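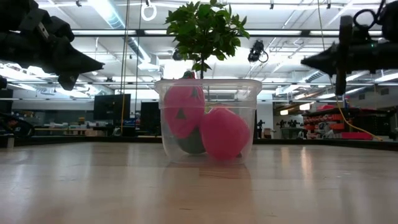
Two pink things in a clear tub on the table.

Tegan Wihongi was already halfway through a story when I sat down, something about a bass amp and a ferry ramp, and I never did get the start of it. She plays alto in Quartey, the trio she runs with drummer Araba Osei and whichever bass player can get the night off, and if you've caught them on a Saturday at Kirkunach you'll know they don't do quiet. I love them to bits. My neighbours are less sure.

The new record is called Gromumgate and it goes for 32 minutes, which felt short to me until I played it through headphones on the tram and had to get off a stop early for some air! I asked if it was all improvised.

"Pretty much," says Tegan. "Araba had a pattern she'd been mucking around with at home, and I had one tune, sort of a hymn. We agreed we'd get to the hymn eventually. On the second take we never did, and that's the one we kept."

It was recorded in June in the old hall behind Kirkunach, with no heating to speak of (she wore a beanie the whole session, and fingerless gloves until they started catching on the keys). They did 3 takes over 2 nights. Araba, who turned up partway through our coffee with her cymbal bag still on her shoulder, remembers it more fondly.

"The cold does something lovely to that room," she says. "Everything rings a bit longer. I was playing softer than I ever have and it still sounded enormous."

Softer! I went back and checked, and there is a stretch near the middle, all brushes and breath, where you could almost call it a ballad. Then the bass comes crashing in and off they go again.

I wanted to know about the label too. Trovex is mostly tapes and the odd bit of vinyl, and they've pressed just 100 copies of this one. Is that frustrating?

"Nah," Tegan says. "I've got boxes of my last one under the bed. I'd like to be able to vacuum under there."

Araba reckons they could sell more if they'd let somebody edit the pieces into shorter tracks. Tegan pulled a face at that, and the two of them went at it for a good while, very cheerfully, about whether side one has a natural break in it. (I think it does, right after the long held note, but I kept my mouth shut.)

Next up is a run of duo gigs, sax and drums only, while they look for a permanent bassist. Tegan's been practising long tones in the laundry because the tiles flatter her. Araba wants to bring a second snare. They were still arguing about who'd carry it when I went up to pay.

Contact us | © Copyright remains with the writers | Back to top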